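Pascal Stüber drove meals around Ellholm for 4 years before anyone asked him to run the thing. Now it's 39 drivers, one borrowed kitchen in Mutholm, and a phone that never quits. 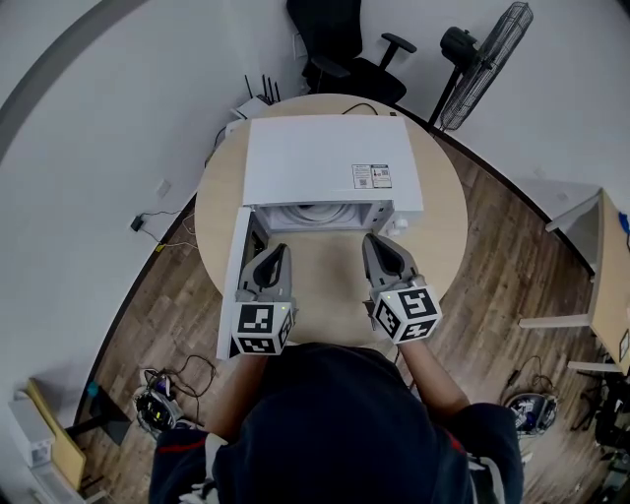
Most folks on the Lowther route live alone. They want the food, sure — but they want the ten minutes at the door more. Stüber tells new drivers to stay and warm the plate. A white microwave on a round table, door swung open, and you're in business. Then sit. Talk about teh dog.

Last June: 471 meals. Tires, gas, a lot of soup.

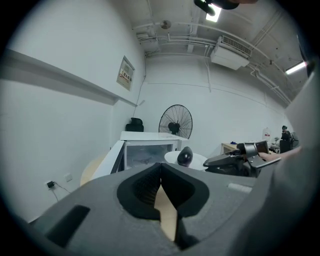
A gripper, close up.

Next up is Plurkari. Up to 4 new drivers needed, mornings mostly.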